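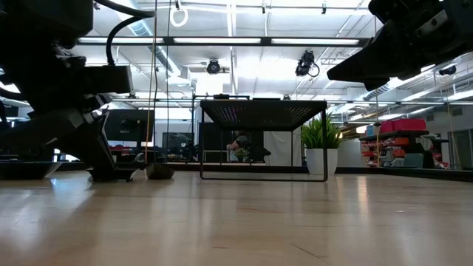

View of the room from the fixed camera, with the small table standing on the floor.

Clokis is a method for training two-armed robots from several camera views at once. It was developed at Zadent, a robotics lab, and is used for table tasks such as picking up and moving small parts. The method is named after the software that lines up the recordings in time.

Background

Earlier work at Zadent used a single overhead camera. The arms often hid the part being picked up, and the trained model had to guess where it was. Clokis adds close views from the wrists to the wider views of the table and room.

Setup

The arms are mounted on opposite sides of a wooden tabletop inside a black metal frame. A raised platform with a perforated top gives the arms a second working height. 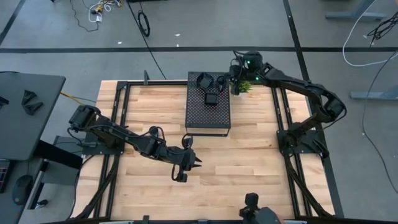 Tabletop with the two arms and the raised platform at the far side.

Method

An operator guides both arms through a task. Each recording lasts 45 seconds and is stored with the joint positions of the arms. The first data set, called Bramix, has 201 recordings covering seven tasks.

During training, the model is sometimes denied one of the views. This teaches it to keep working when a view is blocked.
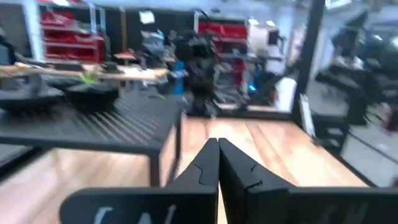 Wrist view with the fingertips close together over the wood.

Wrist views show the fingertips at close range, but the background in them can be blurred. Clokis gives the background less weight as the fingers near a part.

Stacked trays

Trays are one of the harder subjects in Bramix. When they are nested, their rims form a striped edge, and the model can mistake one rim for the next.

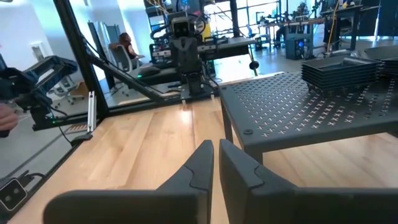

Limitations

The method needs new recordings if a wrist camera is moved. A later version, Cao, corrects for small shifts but takes two times as long to train. Neither version has been tested on soft objects.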